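Drying by hand: an interview with Stella Urio

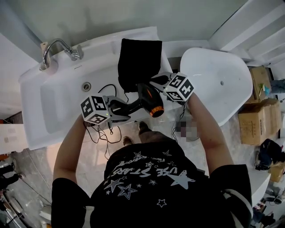
Stella Urio has looked after the linen and washrooms at a 27-room guest house for most of her working life. She trains the new starters as well, and the first thing she teaches them is what to do with a small piece of cloth that has to be dry again in a hurry.

"People think laundry is the big machine downstairs," she says. "Sheets, towels, fine, that goes down in the trolley. But half my day is small things. A collar with toothpaste on it, a napkin, one sock. You do those at the basin and you dry them at the basin."

She started in July, straight from school, under a housekeeper called Naomi Lema. Lema did everything at the sink with a bar of soap and a hair dryer, and Urio still works much the same way. She rinses in cool water, presses the cloth flat against the side of the bowl with her palm, then rolls it in a towel and kneels on it.

"If you skip the towel you will stand there with the dryer until supper. The towel takes most of the water. The dryer is for what's left."

I asked whether a hair dryer isn't hard on fabric. She said it depends on how close you hold it. She keeps it a hand's width away and moves it all the time, and on dark cloth she uses the low setting and works on the wrong side. Dark cotton goes shiny if it gets too hot, she says, and black is the worst for it. Wool she won't touch with a dryer at all. Silk she will, on cold, if the guest has agreed to it.

The other thing she is strict about is water. The basin has to be wiped and the tap shut off properly before the dryer comes out of the cupboard, and the plug goes in a socket outside the washroom, with dry hands. The dryer is never put down on the rim. "I had a girl put one down on the edge to answer the door. It went in the bowl. It wasn't plugged in, thank God, but I made her write it in the book." The house has a safety switch on the circuit, put in by an electrician, Hamisi Barasa, and he comes back each year to test it. Urio doesn't think that changes the rule.

Cables annoy her more than anything. She has asked for a hook on the wall beside each basin so the lead can hang out of the way, and so far she has 2 hooks. "They say next year. They said that last year."

We talked for a while about dryers. The first one she bought herself, for 3,000 shillings at the market, and it lasted longer than the ones the house has bought since. At the moment they use a Nodholm, which she finds heavy at the back. Before that was a Jukard with a good cold button. She cleans the grille at the back with an old toothbrush, and if it smells of burning she throws it out and doesn't let anyone take it home.

Lately she has had two trainees. Tumaini Muli is quick, she says, but leaves water marks on the chrome. Yaqin Luo is slow and leaves nothing. She gives each of them 20 handkerchiefs on the first morning to wash, dry and fold, and checks the corners with her thumb. Corners and hems stay damp after the middle feels done, and a damp hem put away in a drawer will smell by the next day.

"They always do the middle," she says. "Everyone does the middle. I tell them, start at the hem and go round, and then do the middle."

When I left she was cleaning a basin with bicarbonate and half a lemon. She does the drain first, then the bowl, then the back of the tap where the limescale builds up, and she uses a separate cloth for each.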